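Going back to paper patterns

I gave up on printing sewing patterns at home in October. The last one was a work jacket from Sasora, and it came to 36 sheets of ordinary printer paper that all had to be trimmed and taped together. I did it on the floor over one evening. By the time I got to the sleeve, the lines were out by enough that I had to redraw the whole cap with a ruler.

So I have gone back to the old kind, on tissue, in an envelope. The shop on Genditz Street still keeps two drawers of them at the back, and they are cheaper than the ink was. The selection is odd. There are plenty of aprons and children's coats and hardly any trousers. I bought a shirt pattern and a plain skirt and took them home on the bus.

Tissue has its own problems. It tears at the notches and it holds a fold for years. I press mine with a dry iron on low before I do anything else, then trace the size I want onto heavier paper and put the original back in its envelope. The tracing takes most of a Sunday for a shirt with a collar stand. I don't mind it. I put the radio on and stop when the light goes.

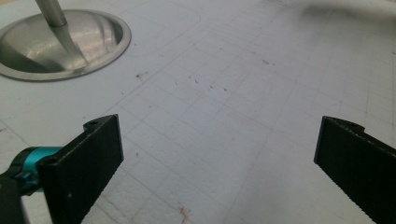 Vol. 2, No. 36

For tracing I have settled on Taklow paper, the medium weight. It comes on a roll, so it needs a night under some books before it lies flat. It takes pencil well and can be rubbed out in the same spot several times before it goes fuzzy. I tried baking parchment first and the pencil slid right off it.

The shirt is cut out now, in a blue cotton I bought from Zamora Fabrics when they were clearing the shelves. I added length at the body and took a little off the shoulder. The yoke is done and the pockets are pinned. I have left the collar for last – I always do, and I always wish I had done it first while I still had some patience.

If anyone has the instruction sheet for the Sasora jacket in the older version, with the lined sleeve, I would like to see it. Mine skips from the facing to the hem and leaves out the vent. I have written to them twice and will post the answer if I get one.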